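Wiping a whiteboard from hand-held demos: project report

4 min read

Group: Tzu-hsuan Lau, Chun-hung Fu

What we wanted to find out

Whether a policy trained only on demos from a hand-held gripper can wipe marker off a board, and whether it matters how the demos are collected. Last year's group did pick and place with cups. Wiping is different, you have to keep contact the whole time and the gripper has to hold the eraser at a decent angle. Cups don't care much about angle.

We called our pipeline Skostatness (Chun-hung's name, it stuck). The training code is Fasum, which the lab already had running, we only changed the action horizon and the image crop.

Collection

185 demos in total. Both of us did them, swapping when our wrists got tired. Each demo starts with the gripper open and away from the eraser, then grasp, wipe, put back down. Anything where the tracking jumped got thrown out before we counted, so 185 is the clean number.

Two sets:
Set A – board always square to the table, same scribble more or less.
Set B – board turned to a new angle every few demos, scribble anywhere, lights up or down.

Set A was done first and it was quick. Set B took most of a Saturday becuase we kept having to redraw and re-measure. In hindsight we should of mixed them from the start, more on that below.

Training

One policy per set and one on both together. Same settings for all three. We trained to 400 epochs, loss was flat well before that but we didn't want to argue about when to stop. No force input, only the wrist camera and gripper width. Tzu-hsuan wanted to add force and we ran out of time.

Testing

50 trials per policy on the arm, split between square and turned boards. A trial passed if no mark was left that we could both see from standing height. Not very scientific, but we agreed on it before starting and stuck to it.

Results

Policy A was fine on the square board and bad on everything else. It goes to where the eraser would have been and closes on nothing. Policy B was slower on the square board, but it found the eraser at nearly every angle. The combined one was best overall, though not by as much as we hoped.
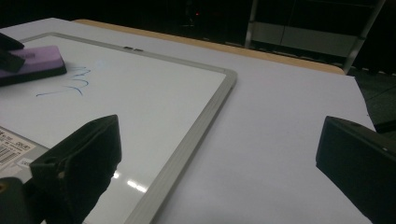

The grasp was the main thing that failed in all three. If the fingers close too near one end, the eraser pivots as soon as it touches the board and you get a thin line wiped in place of a wide one. We went back through the failures and 8 of them in the combined policy were exactly this. Glare was the other one we suspected, but we didn't test it on its own so can't say.

If we did it again

Mix the board angles from day one. Stiffer finger pads, the Costwood ones were on order and never came. Also score the trials from photos, so someone else can check us.

Thanks to Dr Ho for the arm time and for reading the first draft, which was worse.

6 shares
2 comments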